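"You don't get a second go at the varnish"
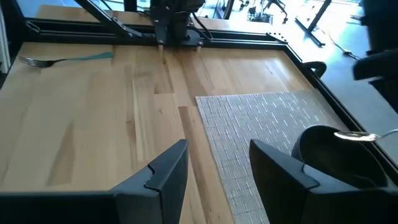 Photo: Michalski

She's been redoing other people's tables for 20 years and she still hates being asked what oil to use. "Depends. Always depends. What are you putting on it, soup or homework?"

We met at Tostari, the shared workshop where she rents a bench. Loud in there. Tea in a jam jar, radio going, half my notes unreadable afterwards.

She started with chairs - cheap ones, bought in threes and fours from house clearances. Then a neighbour wanted a kitchen table saved and that was that. Her records say 657 tables since. She keeps them in a school exercise book, pencil only.

The worst jobs? "People who've had a go themselves. Belt sander, no clue, great big dips everywhere. I can fix a burn. I can't put wood back."

She charges less than you'd think. A recent one, a long dining table for the Plillora cafe, took 3 weeks and most of that was waiting for coats to dry. "They rang every day. I said ring the weather."

On new furniture she's fairer than I expected. Some of it is fine, she says, some of it is "cardboard with ambitions". Look underneath before you buy. Look at the screws. If the shop wont let you turn it over, leave.

And daily care, for those of us with no patience? Damp cloth, dry cloth. Mats under anything hot. No sprays. "The sprays are what keeps me in work, mind."

She's taking bookings again from September, and is hoping to run a begginers' evening before then. Bring something small. A stool, she says, not your nan's sideboard.

Posted 22/03/2025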